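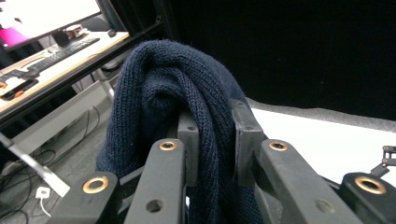
Navy blue knit, held up by the gripper.

I returned the van in Mirkside on a January evening with 527 kilometers added to the odometer and a full tank. The rental agreement was with Jevero, booked through a comparison site, and the excess on it was 3000 euros. Eleven days later an email arrived with a damage invoice for 2279 euros. It took until spring to get it settled, and I kept decent records, so I am putting down the sequence and the parts of the contract that mattered.

First, the vehicle. It was a long wheelbase panel van, diesel, manual. I had it for 3 days to move the contents of a storage unit. Jevero's rate included unlimited mileage, third-party liability and what the voucher called "basic collision cover". Basic collision cover is a misleading name. It limits what you owe if the body of the van is damaged. It does not cover tires, wheels, glass, the underside, the roof or the interior, and on a commercial vehicle it also left out the load area and the rear door hinges. For those items the excess does not apply at all and you are charged the full repair cost. I found this in section 14 of the general terms. The voucher refers to section 14 but does not print it.

The invoice had four lines: replacement of the right rear door hinge set, repainting of the door edge, an administration fee, and loss of use for six days. No photographs were attached. The text said the damage was "noted at check-in".

My position was that the hinge was already worn when I collected the van. The pickup sheet supports this in part. It has a diagram of the vehicle from five sides, and the agent, Jannik Lindemann, had put a cross at the right rear corner with the letter K beside it. The key at the bottom of the sheet defines K as scratch. It does not define anything for hinges. So I had a mark in the right place and the wrong letter.

I also had a video from pickup. It runs for just under two minutes and covers all sides, the wheels, the windshield and the dashboard with the fuel level and odometer. At one point I open both rear doors. The right one drops slightly as it comes off the latch, and you can hear it scrape the lower sill. I had not noticed this when I made it. I only caught it on the third viewing, with the sound turned up. 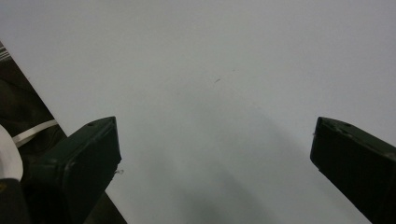
I sent the video and a scan of the pickup sheet to Jevero's claims address and asked for four things: dated photographs, the check-in report with a signature, the workshop invoice, and the fleet record showing the days the van was off the road. The reply came nine days later from Vlasta Ivanov in claims. She attached two photographs and an estimate from a body shop called Ostermann. An estimate is a forecast of what a repair would cost, and some rental terms allow a company to charge on that basis. Section 16 of these terms says the customer is charged "the actual cost of repair as invoiced". I quoted that sentence back and asked again for the invoice.

The loss of use line was the weaker one for them. Under the same section, loss of use may be charged for the days the vehicle is in the workshop, up to a maximum of ten. The estimate allowed for one and a half days of labor. I looked up the van's class on Jevero's own booking page and found it available at Mirkside throughout the week in question, though of course that only shows they had a van of that type and says nothing certain about mine. I mentioned it anyway.

In the meantime the card had been charged. Jevero took the full amount from the deposit authorization before answering my second email. I called the card issuer and opened a dispute for the whole sum. The issuer wanted the rental agreement, the invoice, the correspondence in date order and a one-page statement. They did not want the video, only still frames with the time showing. I sent six.

I had also bought separate excess insurance from Zitwood, an annual policy. I reported the claim there on the same day. Their adjuster, Seidu Aidoo, was clear about the limits. The policy follows the rental company's definition of damage but has its own vehicle list, and vans are on it only up to 3.5 tonnes and only for private use. Mine qualified on both counts. He asked me to keep disputing the charge and said they would look at whatever was left over.

Jevero reversed the loss of use and the repainting in their third reply, and the administration fee in the fourth. The hinge set remained. They produced an Ostermann invoice for it dated March 14, 2022, well after they had charged me. Zitwood paid that amount less a small deductible, and I withdrew the card dispute for the balance.

Two changes to how I do this now. I ask the agent to write the word for any defect on the sheet instead of a letter, and to initial it. And I open and close every door in the video, sliding ones included, with the phone close enough to pick up the sound. The return gets the same treatment, even after hours with only a key box to hand it to.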